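Section 5: Sorting the Desktop and Filling the Tray

Read this section after the desk has been assembled and leveled. The Ristow tray should be out of its carton but not yet hung under the top. If you bought the desk without a tray, follow steps 1 through 6 and then go to Care of the Wood Surface.

Before you begin

You will need a soft dry cloth, a sheet of scrap paper, and the label strip from parts bag 2. Allow up to 5 minutes per drawer or pouch that you plan to empty. Keep drinks off the desk until the tray is hung.

Clearing the surface

1. Move everything to the back half of the desktop. Do not sort yet. The front half is your work area and should stay open.

2. Wipe the front half with the dry cloth, following the direction of the grain. Grit left on the surface will scratch it when you slide items around.

3. Bring small items forward one at a time. Pens and pencils go first, then cutting tools, then anything with a cord.

4. Test each pen on the scrap paper. Draw a line the length of your hand. If the line skips, warm the tip by scribbling in a tight circle and try again. A pen that fails twice goes in the trash or in the refill pile.

5. Cap or retract every pen before you set it down. Ink on bare or lightly finished wood will soak in and may not come out.

Note: Pens with a paper or cardboard barrel should not be wiped with a damp cloth. Use a dry one.
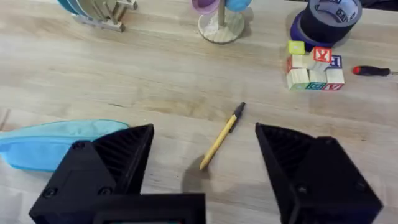
6. Decide where each item belongs. Things you reach for every day go in the tray. Things you use once a week or so go in a pouch. Everything else leaves the desk — a shelf or a closet is fine.

Using a pouch

A fabric pouch with a zipper works well for pencils, markers and spare refills. It can stay on the desktop or sit in the rear section of the tray if it is flat enough to clear the underside of the top.

7. Empty the pouch completely and turn it inside out over the trash. Pencil shavings and eraser crumbs collect in the seams.

8. Put long items in first, all pointing the same way. Short items go on top, where you can find them.

9. Close the zipper fully. If it will not close without pulling, take something out.

Caution: Do not store uncapped blades or a compass with an exposed point in a fabric pouch. Use the hard case supplied with the tool, or wrap the point.

Filling the tray

The Ristow tray has a long front channel and a wider rear section. The divider between them lifts out and can be set in either of two positions.

10. Set the divider. The forward position suits pens only. The rear position leaves enough room for scissors and a short ruler.

11. Lay pens in the front channel with the clips facing up. They roll less that way and are easier to pick out.

12. Place heavier tools in the rear section, spread evenly from left to right. A tray loaded at one end will drag on its runner.

13. Write on the label strip and press it to the front lip. Rub it down with your thumbnail. It can be peeled off and moved once, but the adhesive weakens after that.

14. Hang the tray as shown on the assembly sheet and slide it in and out a few times. If anything catches, pull the tray out, lower the tall item, and try again.

Do not hang the tray with the Zaltex clips from an older desk. They look alike but the hook is shorter. The correct clips are order number 3292, and the replacement divider is 212.

Care of the Wood Surface

Light-colored wood shows marks sooner than dark wood does. Small knots and streaks in the grain are natural and are not covered as defects.

Dust with a dry cloth. For fingerprints, use a cloth that has been dampened and wrung out well, then dry the area right away. Do not use scouring pads, bleach, or nail polish remover.

For fresh ink, blot with a paper towel. Do not rub. If a mark remains, try a white eraser with light pressure, again along the grain. Old ink marks usually need sanding and refinishing — see the Plovau finish leaflet for the steps.

Do not drag metal tools, clamps or boxes of screws across the top. Lift them, or put down a mat first.

Keeping it in order

Return pens to the tray at the end of the day. Go through the pouch again when it gets hard to close. Most desks need the full procedure only a couple of times a year, and March, before spring cleaning, is a good time for one of them.

Section text by Sihan Ye. For missing parts, see Section 7.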